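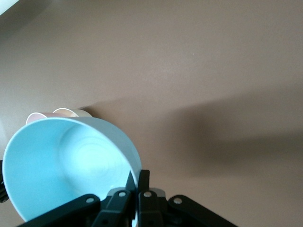

Light blue bowl, with the pink cup behind it.

Forum: Kitchen and Tableware > Everyday dishes
Topic: Pale blue bowls, faint rings inside, keep or replace?

skamis_pottery_fan
Good evening to all. I am new here and English is my third language, so please be patient with me. My question is about the bowl in the photo. I bought a set of these from the Haslinger shop when I moved to my flat in June, together with cups in other colours. We use the bowls for porridge, soup, salad, everything.

Inside the bowl, at the bottom, there are faint rings, one inside the other. I do not remember if they were there when the bowls were new. My sister says it is wear from the spoons. I think it could come from how the bowl was made. Is it safe to continue eating from it? And does somebody know how to make the surface more smooth?

Moderator note: moved from "Cookware" to "Everyday dishes".

Clikside5
Welcome! What is it made of? Plastic, melamine, ceramic? The answer depends on this. From the photo I can't tell, it has that matt look which they all have now.

skamis_pottery_fan
Thank you for the quick reply. There is no writing under the bowl, only a small round mark which I cannot read. It is light in weight and it did not break when it fell on the kitchen floor. So I believe it is some plastic.

gendley_road
I would say the rings were there from the beginning. Many moulded bowls have them. If the spoons had done it, you would have short scratches in all directions, and they would be worst where you scrape the last of the porridge. Even rings that follow the shape of the bowl are a different thing. Put your fingernail across them. If the nail catches, it is a groove. If you feel nothing, it is only how the light falls.

oldkettle1795
I don't agree with gendley_road. I had green bowls of this kind for 5 years and the rings came slowly, from stirring. People stir in circles, so the marks go in circles also. I threw mine away in the end. They had started to smell of onion and no washing could help.

gendley_road
The onion smell is a different problem, in my opinion. Plastic takes smells when you leave food in it overnight. It says nothing about the rings.

oldkettle1795
Maybe so, but when a bowl smells AND has marks I do not want to discuss with it any more. A new one costs little.

Clikside5
Before anybody throws anything away: do you have a bowl from the same set which was used less? Put the two side by side near a window and compare.

skamis_pottery_fan
This is a good idea. I have 2 at the back of the cupboard which we take only for guests. I will look tomorrow in the morning, when there is daylight.

tea_and_toast3000
Small question from me, how are the cups? I was thinking to buy the pink ones. I drink very hot tea and I am worried that they become too hot to hold.

skamis_pottery_fan
The cups are fine for juice and for milk. For very hot tea I would take something with a handle. My husband wraps a napkin around his, but this is not for everybody. The pink has kept its colour well, if this helps you. I drink mostly blackcurrant from it.

tea_and_toast3000
Thanks, then I will buy one and try before I buy the whole family of them.

skamis_pottery_fan
I am back with the result. I compared my daily bowl with one of the guest bowls. Both have the same rings, in the same place. My nail does not catch on them in either bowl. The daily bowl has also some very fine scratches near the bottom, but one must look for them. So gendley_road was right about mine.

gendley_road
Glad to hear it. For the fine scratches I would do nothing. Please don't use scouring powder or the green side of the sponge, this makes a matt surface rough and then tea and tomato will stain it. Warm water, washing-up liquid, soft cloth.

oldkettle1795
I accept it for this bowl :) For my green ones I still say it was the stirring. They were from Gendley market and had no name on them, so perhaps the material was softer.

Clikside5
One more thing, about the microwave. If you don't know the material, don't heat food in it. Heat it in glass and pour it over.

skamis_pottery_fan
I did not know this about the microwave, I have done it sometimes with soup. I will stop. I wrote also to the shop to ask about the material, and if they answer I will put it in this topic. My sister is not convinced about the rings, but she has her own bowls.

tea_and_toast3000
Please write also if they say something about the cups and hot drinks!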